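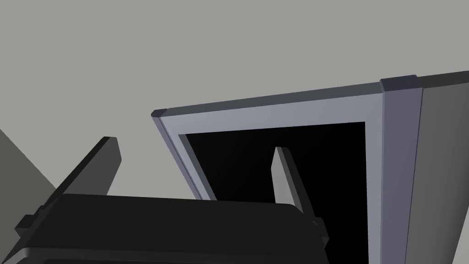
Two-finger gripper and box-like frame, simulated view

Section 2: Your First Batch of Yogurt in the Skarkley

Welcome to the fun part! A batch takes a few minutes of work and then a long night of leaving it alone, and you'll have breakfast for days.

1. Wash the crock, lid and spoon in hot soapy water and let them air dry.
2. Pour in whole milk up to the fill line. (Skim works too, but whole milk gives you that lovely thick spoonful!)
3. Press Heat. When the chime sounds, press Cool and leave the lid ajar.
4. At the second chime, stir in two spoonfuls of plain yogurt with live cultures. Go gently and get right down to the bottom.
5. Put the lid on, press Culture and go to bed.
6. In the morning, move the crock to the fridge and chill it well before you dig in.

Note: Is it still runny? Give it another hour on Culture. Winter kitchens can be chilly, and my January batches nearly always want the extra time.

Note: For a tangy, almost cheesy version, try Nelly Cuadros's overnight strain. Line a sieve with cheesecloth, set it over a bowl in the fridge and let it drip. So good with honey and toasted walnuts!

Caution: The crock is hot after step 3. Use oven mitts, and keep the cord away from the edge of the counter.

Caution: Never put the base in water. Wipe it with a damp cloth once it's unplugged and cool.

Flavored batches are in Section 3.

Carys Prosser, January 2025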